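Brurkska: simulated tabletop handling set, student robotics club

Maintainers: Piyumi Akanda (scenes, export), Costel Stoica (controller, checks)
Status: second export, June
Contact: use the club issue tracker, tag "data"

Summary

Brurkska is a set of simulated pick-and-place episodes made by members of the Rikley robotics club as preparation for the Zamfir student challenge. All episodes were generated in simulation. No real arm was used and no real images are mixed in. The set holds 3,795 episodes, of which 941 are marked as failed. Failed episodes are kept in the same folders as the rest and are told apart only by the outcome field.

The set was made to train and compare small control policies on club hardware. It has been used for that purpose and for one term project on failure detection.

Scenes

Every episode takes place on a wooden tabletop. Objects are drawn from two pools, "parts" and "table". The parts pool has pegs, discs and threaded pieces. The table pool has bottles, shakers, corks and similar household items. Placement is random within the limits given in the scene file, and objects may be only partly inside the camera view at the first step. Policies that expect the whole object to be visible will do badly on a fair share of episodes.

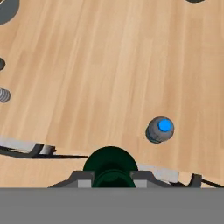 Objects in the parts pool have simple collision shapes. The threaded pieces collide as plain cylinders -- the thread is visual only, and any task which depends on screwing should not be built on this export. Friction is the same for all parts and was not tuned against measurements.

Camera

The view used for training is from the gripper side, so the fingers and part of the gripper body take up the lower portion of the image. We tried cropping this region out. Grasp results got worse, and the crop was dropped. Images are stored uncropped and the loader has an option (crop_lower) for anyone who wants to repeat the test.

Episode layout

Each episode is one folder:

frames/ -- colour images in step order
state.csv -- joint positions, gripper opening, step number
action.csv -- commanded motion per step
meta.json -- object pool, target name, scene seed, outcome

Episodes are capped at 1,000 steps. An episode that reaches the cap is marked as failed even if the target is already in the gripper. State and action rows are aligned by step number. Do not align by row position, as the first action row is missing in episodes from the early controller.

Outcome field

ok -- target placed inside the goal region and released
drop -- target left the gripper before the goal region
miss -- gripper closed without contact on the target
cap -- step limit reached

The outcome is written by the simulator from object poses. Costel checked 200 episodes by hand against the replays and corrected the rule for "drop", which had been counting objects that rolled after release. The whole set was relabelled with the corrected rule. Labels from the first export should be discarded.

Known problems

Some table objects start in poses that would not hold on a real table. A bottle can be tilted or appear to hover. This comes from the spawn step, which does not wait for objects to settle. The settle flag exists in the Plovent scene builder but was off for both exports. It will be on in the next one. 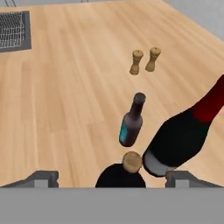
Source: simulator render, Brurkska table pool. Rikley robotics club.

Large bottles are over-represented among the misses. The gripper opening is too small for the wider bodies, and the scripted controller aims at the object centre regardless. Necks can be grasped but the controller has no rule for it. Piyumi has a branch with per-object grasp points -- not merged, and not used here.

Lighting is even in all scenes. Policies trained only on this set should be expected to cope poorly with strong shadows or glare.

Splits

Train, validation and test are split by scene seed, so no layout appears in more than one split. Object models do appear in all three. For a test on unseen objects, hold out one pool and train on the other. The script is split_by_pool.py and takes the pool name as its only argument.

Use

Free for coursework and club use. Entries to the Zamfir challenge that train on this set should name it in the team report. Please report broken episodes by seed and not by folder name, as folder names change between exports.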